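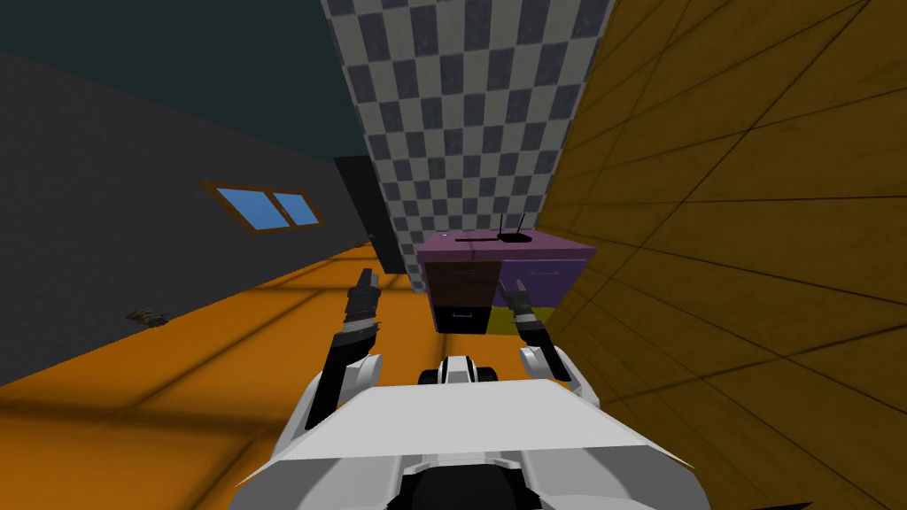
Both arms up at the cabinet, Larik sim, Saturday build

snezana_z: Two-arm setup is finally in the sim! Four drawers, router on top, and I got both grippers right up to the front. The real one is still in pieces on my bench, so I'm tuning everything here first. Run 1,072 saved if anyone wants it.

valdir_r: Love the colors. I'd back the base off though, your right arm is awfully tight to that yellow wall.

snezana_z: It's meant to be tight, my garage is worse!

valdir_r: Then you'll be chasing wall hits forever. Give it room, get one drawer working, squeeze it later.

meifang: Disagree, train it where it'll live. Here's her other view, grippers open and still short of the drawers. Looks workable to me.

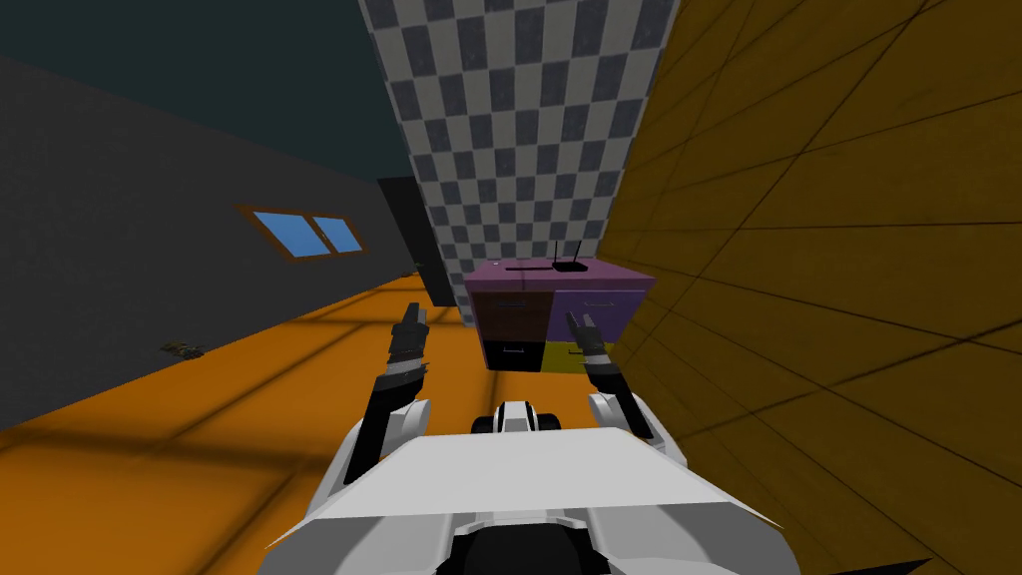 Re: wrist view

snezana_z: Same room from down at one gripper. Fingers empty, mostly teal behind them. 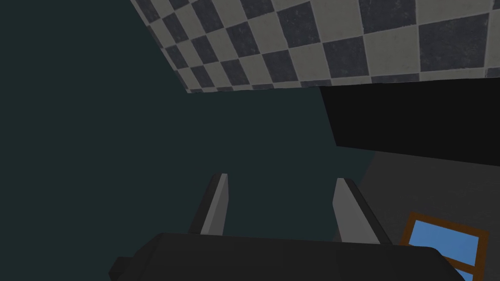 Wrist view, no cabinet in it

valdir_r: That checker pattern is going to shimmer at low res. Try plain gray?

snezana_z: Never, I like it too much.

Recent threads
Leite servo horns, which size
Drundetti frame files, version 2
Pondico shop night

Comments
sofia_p: Saving this for my own build, so cool!
wguerra: With Valdir on the wall, sorry.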